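How to Check and Balance the Lighting in a Large Work Hall

Applies to: halls with a light ceiling, fixed overhead panels and supplementary pendants
Last revised: Dec 26, 2018

Overview

A hall that looks bright from the doorway can still be poorly lit at bench height. The procedure below measures light where work is done, records it on a grid, and corrects the weak points with the fixtures already installed. It covers general bench work such as sorting, assembly and packing. Inspection work with very small parts needs local task lighting and is outside the scope of this page.

What you need

A light meter with a cosine-corrected sensor
Masking tape and a marker
A tape measure
A floor plan of the hall, to scale
A stepladder rated for the user's weight

Step 1. Mark the grid

Divide the working area into squares. Mark the center of each square with tape and write its number on the tape and on the plan. Leave out aisles and storage strips. If benches are already in place, mark the bench tops and ignore the floor.

Step 2. Warm up the fixtures

Switch on every fixture and wait at least 40 minutes. Fluorescent tubes need time to reach stable output, and readings taken too early come out low. Close the blinds, or take the readings after dark.

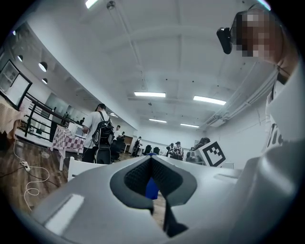 Ceiling fixtures should be entered on the plan before any reading is taken. Record the type, position and switch group of each one. In a hall with a white beamed ceiling, the rectangular fluorescent panels and the black dome pendants go down as separate types, with the pendants noted as a row along the left wall. Ducts and pipe runs are drawn in as well. A white duct reflects some light, but it can also block a panel mounted close beside it.

Step 3. Take the readings

Hold the sensor flat at bench height. Stand so that your body does not shade it. Take 3 readings at each mark and write down the average. A second person should do the writing; Jannik Oltmanns suggests reading each value aloud and having it repeated back.

Step 4. Compare

Divide the lowest average by the highest. A result below 0.6 means the light is uneven enough to be noticed when moving from bench to bench. Circle the weak squares on the plan.

Step 5. Correct

Work in this order:

Clean the diffusers and the insides of the pendant shades. Isolate the circuit first.
Replace tubes with darkened ends. Use one color temperature throughout a switch group.
Lower or raise adjustable pendants in small steps, keeping the lamp out of the direct line of sight.
Move the bench if a weak square remains.

Repeat Steps 2 and 3 after each change and keep the old sheet with the new one.

Record sheet

The blank sheet used here was drawn up by Gisela Ehlers for the Motier hall. It has one row per square and columns for the readings, the average, the switch group and remarks. File completed sheets with the floor plan. The next full check is due in October.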